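Kenier Tabletop Manipulation Set: Data Card

Version 2, Nov 23, 2022
Maintained by the Zircombe robotics group. Replaces the March release.

Scope

Kenier holds single-arm pick and place episodes recorded over a wooden tabletop with household and toy objects. The card states the recording rules that apply to all 1000 episodes. Episodes that break a rule marked "must" are removed. Those that break a rule marked "should" stay in and carry a flag in the index.

Workspace rules

1. All task objects must be on the tabletop before recording starts.
2. Mugs and cups must stand upright at the start, rim up.
3. Mug handles should be visible to the fixed camera.
4. Plates may extend past the camera view. Objects to be grasped may not.
5. The gripper must start clear of every object.
6. Background furniture and screens must not be moved within a session.

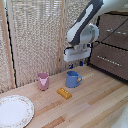
Fig. 1. Gripper above the tabletop, with a light blue mug, a pink cup, a yellow bar and part of a plate.

Grasp rules

Grasps on mugs are made from above, with the fingers at the rim. Handle grasps belong to the Tawhiri subset and are indexed separately. Closing force is set once per session and logged in the session header. Operators must not change it between episodes.

After closing, the arm holds still for 2 seconds before any sideways travel. If another object is touched during the approach, the operator stops the episode and labels it "contact". Contact episodes are kept in a separate folder and do not count toward the total. 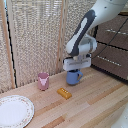 Fig. 2. Fingers closed around the top of the blue mug, handle to the right. The pink cup and yellow block stay clear of the gripper.

Labels

Each episode has 11 fields, including task text, target object, grasp type, outcome and operator code. Outcome is entered by the operator and checked by a second reader against the full video. Single frames are not accepted as evidence of outcome.

Session limits

A session is limited to 20 episodes. The emergency stop must be tested before the first one. Hands stay out of the workspace while the arm is enabled, including during resets.

Known gaps

Lighting varies between sessions and is not logged. Transparent objects are not covered. Camera calibration files for the Vultura subset are missing and will be added in the next version.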